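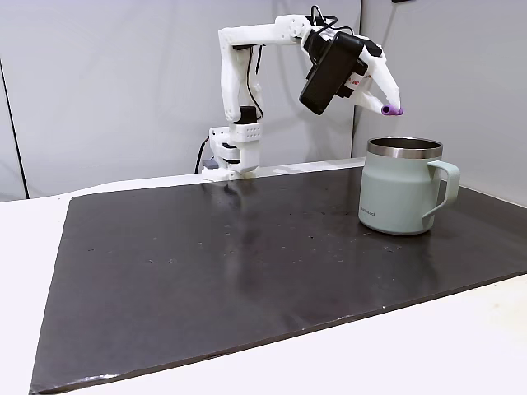
A mint-green insulated mug on a dark work board. White tabletop underneath.

The case for one mug per desk

Office kitchens are usually specified by cabinet volume. The last one I measured, at the Hernero building, had 882 mm of shelf given over to mugs, stacked two deep. The shelf was full and so was the sink. My position is that shared mugs should be withdrawn and each desk issued one insulated mug, kept at the desk.

The first argument is thermal. A thin ceramic mug loses heat quickly, so people pour small amounts and walk back often. An insulated body with a lid holds coffee at a drinkable temperature for most of a morning. In my own log for May, trips to the kitchen fell from 9 a day to four.

The second is surface area. A desk 60 cm deep has little spare room once a keyboard is on it. The mug needs a fixed position, to the right for right-handed users, on a board or mat that contrasts with it. Pale on dark works well – the eye finds the rim without searching, and fewer mugs get knocked with a sleeve. I would specify dark boards for any white tabletop for this reason alone.

Cleaning is the usual objection. The Gikedik lids we tried have a silicone ring that traps milk, and it must come out to be washed. That takes 40 seconds at the sink. Drikura sells a lid without a ring, but it leaks when tilted, and I would not put it near paper.

Cost is the weaker objection. Shared mugs chip and disappear, and replacements are bought in boxes that nobody budgets for. A mug with a desk number on its base tends to stay where it was issued. Keep a few ceramic ones for visitors, on the lower shelf.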